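Raltberg Waffle Cloth – Red

Back in stock since April. Knit cloth with a fine waffle weave, for drying up, wiping down, general kitchen jobs. Folds small, hangs on any hook. Price is for a pack of 2.

Red only for now – Pruris blue is still on order, no date yet sorry. Bamboo mat sold seperately, see Javmont table mats.
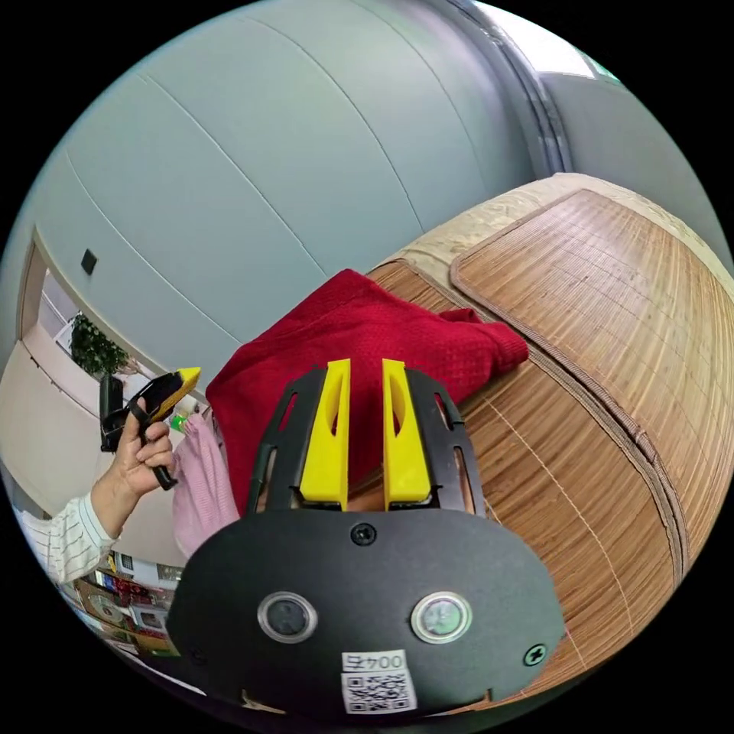 Details

Code: 458
Pack: 2 cloths
Carton: 20 packs
Wash: warm, with like colours. Red may run first time
Dry: line or low tumble, no softner

Delivery

Free on orders of 20 packs or more. Smaller orders go out with the next van. We've 200 packs in the stockroom, more coming.

Page updated 2019-05-02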